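Contango and front-month roll in a crude fund, how to separate the two in a return?

Posted in Energy & Commodities
274 views

Shalini Tiwari
I hold a small position in a fund that tracks front-month crude. Over the holding period the quoted front-month price rose 4 percent and my units are down. The fund's annual fee is under one percent, so fees don't cover the gap. The fact sheet says the fund "rolls monthly into the next listed contract" and gives no other detail.

I understand the curve was in contango for most of the period. What I can't work out is the arithmetic. If the fund sells the expiring contract at one price and buys the next at a higher price, no money is lost at that moment, it just holds fewer barrels. So where does the loss get booked, and can I calculate it from settlement prices alone? I have daily settlements for the first three contract months in a spreadsheet.

Boglárka Katona
You are right that the roll itself is not a loss. Selling at 50 and buying at 51 moves the same dollars into fewer barrels. The loss is booked daily afterward, as the contract you bought at 51 converges toward spot. If spot stays at 50 for the whole month, the contract drifts from 51 to 50 and you lose just under two percent, while the chart of "the front-month price" shows nothing. The chart jumps from one contract to the next at expiry and that jump is not a return anyone earned.

To calculate it, don't use the continuous price series. Do this instead:

1. Build a column with the contract actually held each day.
2. Compute the daily percent change of that contract only. On the roll day, use the old contract's change up to the settlement at which it is sold. From the next day, use the new contract's change.
3. Chain the daily changes by multiplication. The result is the excess return.
4. Compare with the percent change in the continuous front-month price over the same dates. Divide one growth factor by the other and you have the roll component.
5. Add interest on the cash collateral and subtract fees. What remains should be close to the fund's unit value.

The weak point is step 1. Many funds roll over several days, for instance 20 percent per day for five days, and well ahead of expiry. If yours does, weight the two contracts on those days. The roll schedule is normally in the prospectus even when the fact sheet leaves it out.

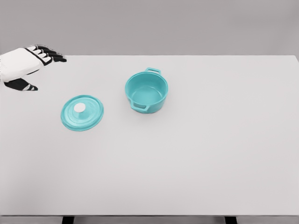

Image: Carrillo Renders

One more check — look at whether your settlement file switches contracts on the expiry date or on the day open interest moves. Mine came from Harko and switched on expiry, and the fund I was testing had rolled roughly 13 days earlier. The spread between the first and second months can widen a lot in those last sessions, so the mismatch was larger than the fee. I had blamed tracking error for it.

Also confirm that you are comparing settlement with settlement. Fund units trade on an exchange that may close at a different time from the oil settlement. Use the published net asset value, and check what time it is struck.

Amard_24
contango = you lose, backwardation = you win. Just buy a producer stock instead, same exposure and it pays a dividend. I sold my oil fund in September and never looked back.

Boglárka Katona
A producer's shares are not the same exposure. You take on hedging policy, debt, production costs and the general equity market. Some producers have most of the next year's output sold forward, and their earnings respond very little to a move in spot. It may suit the original poster, but it doesn't explain the gap. Backwardation doesn't guarantee a gain either, as spot can fall by more than the roll adds.

Shalini Tiwari
Thank you, the held-contract column was what I was missing. The prospectus gives a four-day roll, 25 percent a day, starting on the sixth business day of the month. With that weighting and collateral interest added, my chained figure is within 0.3 percent of the change in net asset value. I'd been subtracting the spread at expiry, which is the wrong date and also counts the jump twice.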